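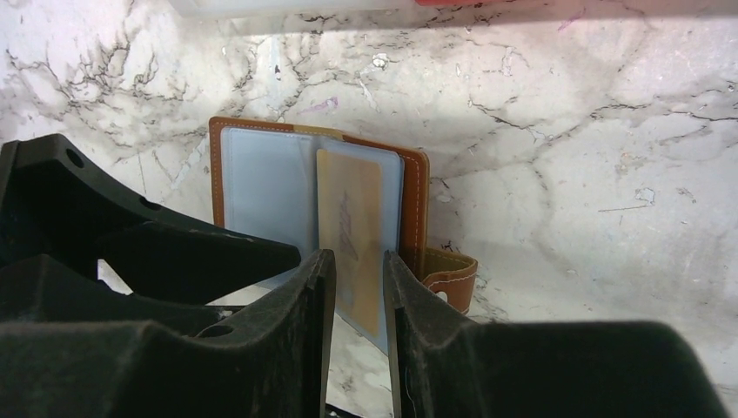
Setting up your Drident home massager

I'm Roya, and I do the remedial massage side of things at Saarinen. I wrote this section for clients taking a Drident home – it's pretty simple, promise!

1. Charge it for 60 minutes before your first go.

2. Click on the soft round head. Leave the firm one for later (I still find it a bit much on my calves).

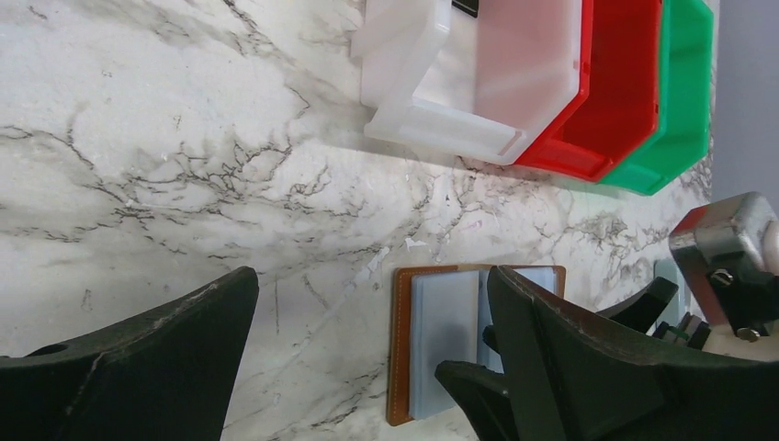 White, red and green bins on the marble.

3. Start on the lowest speed and keep it moving over the muscle.

Caution: stay off your neck, spine and any bruises. If it hurts, stop and give me a call. 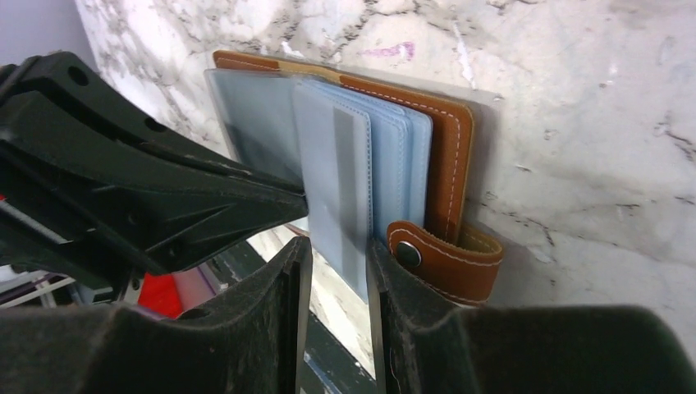
4. Wipe the head with a damp cloth and let it dry before you pack it away.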